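Dorota Brzozowska
December 10, 2019

Okay, sweater people, settle in, this is going to be a long one. I promised a few of you I'd write up how I put knits away for travel, and I've got a mug of tea and nowhere to be until dinner. (1/12)

First thing, please stop hanging them! I did it for years. My good gray cardigan from Flernley grew two little shoulder horns from the hanger and I wore it like that to a christening. Fold your knits, all of them, even the ones you think are too light to matter.

Second thing, use the bed. I know everyone has a clever folding board or does it against their chest like they do in the shops, and bless you if you can, but I need a big flat place where both sleeves can go all the way out. A made bed with a smooth sheet is perfect and it's the right height if you shuffle around to the long side.

The rust-red one is the sweater I get asked about most. It's the crew neck I bought in Tutlow in September, on that rainy weekend when I'd packed nothing but T-shirts. I've worn it so much since then that it has its own spot on the shelf.
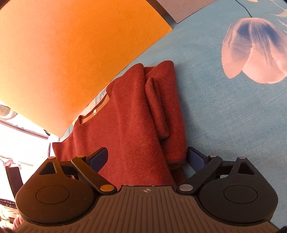 I paid 90 for it, which felt like a lot while I was standing there dripping on the woman's floor, and I have not regretted it for one minute. Fuzzy knits like this do grab at each other a bit when you fold them, so go slowly and lift the fabric over instead of dragging it.

So, the fold. Face down, always. Pull the hem straight, then run your palms from the middle out to the sides so the body isn't twisted. Then the sleeves, straight out from the shoulder as far as they'll go. My mother did this part with her forearms, like she was rolling out dough, and I still do it her way when I'm in a hurry. 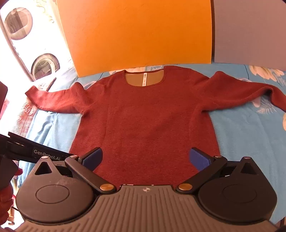
Take your time over the shoulders, that's where the creases hide. Whatever wrinkle you leave at the sleeve seam is the one you'll be wearing on Sunday. A flat hand and a little patience will get most of them out, and you really don't need the iron.

Next, one side in toward the middle, about a third of the way, and lay that sleeve back down along the body. Same again on the other side. Then hem up to the neck, once if it's going on a shelf and twice if it's going in a suitcase.

Someone asked about rolling. I roll T-shirts and pajamas, but a thick knit rolled up turns into a bolster and takes over the whole bag. Mine weighs 440 grams (yes, I put it on the kitchen scale, yes, I had questions about the luggage allowance) and folded flat it goes nicely at the bottom under everything else.

For longer storage I use the cotton bags from Demirtaş, the ones with the drawstring. I had the Zodivau zip ones before and the zippers kept snagging on my wool, so those hold Christmas ribbon now and we're all much happier.

Oh, and check the care label before you put anything away for the season! Pull the neck open and read it while it's right there in front of you. I've ruined one sweater by guessing and it was my sister's, and she brings it up every single winter.

I'll do scarves next if anybody wants scarves. I have far too many and a lot of opinions about fringe. (12/12)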